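Okay, a few of you asked how the move out of the old apartment went, so get comfortable, because I have never in my life told a short story.

We had 16 days to clear everything before the first of March, and I was so sure that was plenty. I made a list! I bought the good tape!

Then I opened the hall closet and found my movie stuff, and there went a whole afternoon. I love a Star Wars poster in a frame as much as anybody, but deciding what goes up in a new place is a slow business for me.

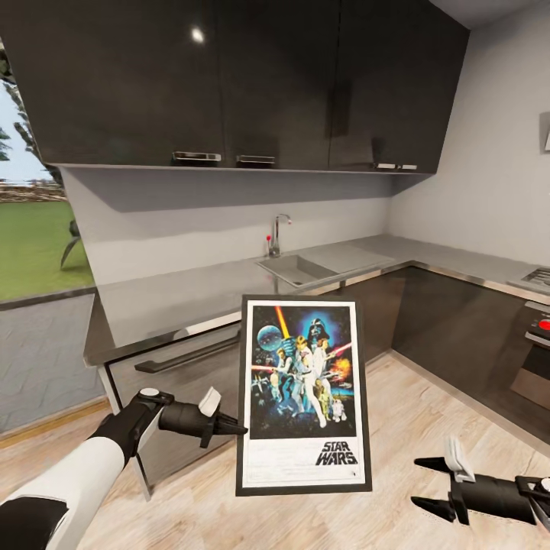
Anyway, the movers. We went with Sisport in the end, and they were so kind on the phone. They quoted us for 80 boxes and I laughed, and then I went and packed every last one of them.

If you're doing this soon, please start with the books. They weigh more than you think, and your back is still fresh that first week.

Also label the sides of the boxes — the tops disappear the minute you stack them. My sister told me this 2 moves ago and I didn't listen. 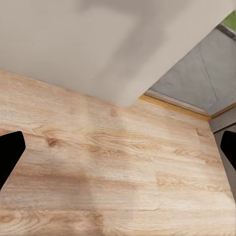
The one box I still can't find has the coffee filters in it, so I've been walking down to the bakery every morning and getting to know the street. There are worse ways to meet a neighborhood.

Thank you for all the sweet messages, I'm getting to them slowly. Soup pot recommendations are very welcome!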